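10/11/2023

Read another chapter of the Massawe book in bed last night and woke up cross with it. The method goes like this: you take every piece of clothing you own, put it all on the bed, and don't go to sleep until each thing has a home. The bed is supposed to be your deadline. I can see how that works for a person with a spare evening and a bed they don't mind losing. I have a back that wants to be lying down by ten.

The other thing that bothers me is how sure it all is. "You already know what you wear." Do I? I have gray pants I'd swear I wear all the time, and when I took them off the hanger there was a dry cleaning tag from before I moved here. So either I don't know what I wear or I don't know what "all the time" means. The book would say I've just learned something. I think I've just found a pair of pants.

Anyway, I started. I said I'd give it until the end of November and then either finish or give the book away, and I'm not going to be the one who quits before the book does. Did the top shelf first, which you are not supposed to do (you're supposed to start with the things on hangers, no explanation given). The top shelf was mostly sweaters and one bathing suit with dead elastic. Threw out the bathing suit. That is the only thing I was sure about all morning.

Then the corduroy. I don't know how I ended up with so much corduroy. There must have been a winter when I thought I was going to be that kind of person. It's warm, I'll give it that, and it makes that noise when you walk, and it picks up every bit of lint in the house. The book says to hold each thing and wait to see how you feel. I held it and felt like I was holding corduroy. Put it down, picked it up again, put it down.

Looked up closet systems over lunch, which was a mistake. Vonex has one with drawers and a pull-out rail for $389, and the woman in the video loads it with what I'd guess is 13 shirts, all the same two colors. Of course it looks good. You could hang those on a nail and it would look good. There was a cheaper one at Pulitz for $100, but the reviews all say the back panel bows, and the people who don't say that have clearly only had it a week. I closed the computer. I don't believe a rail is my problem.

The Girberg thrift shop takes clothes in the mornings, and they're picky, or they were the last time I went. They turned down a perfectly good wool coat of mine over a missing button and then had a coat in the window with no lining. So I'm not packing anything up for them yet. I'll get it all down to what I'm certain of and then see whether they want it, and if they don't, it can go in the bin at the church.

By three o'clock I had run out of opinions. Everything had started to look like something I might need. I picked up the yellow one and couldn't have told you if I liked it or if I'd just gotten used to owning it. Page 63 has a name for this, "the useful tired," and says to push on through. I don't see what's useful about it. I made tea. 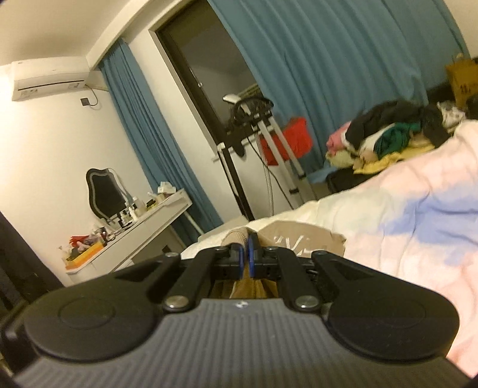 The bed, mid-afternoon. Pile at the far side still undecided, black on top.

It doesn't look like much progress from there, I admit. The quilt needs a wash too, now that I look at it, and I'm not sure the pink was ever a good idea with that curtain. I chose them years apart and it shows.

The box stays until I've decided on the rest. I've moved it too many times already and I'm not moving it again for a book.

Tonight I'll push the whole lot onto the chair and sleep, which the book calls cheating. Tomorrow the hangers. Must find out if the shop still closes for lunch.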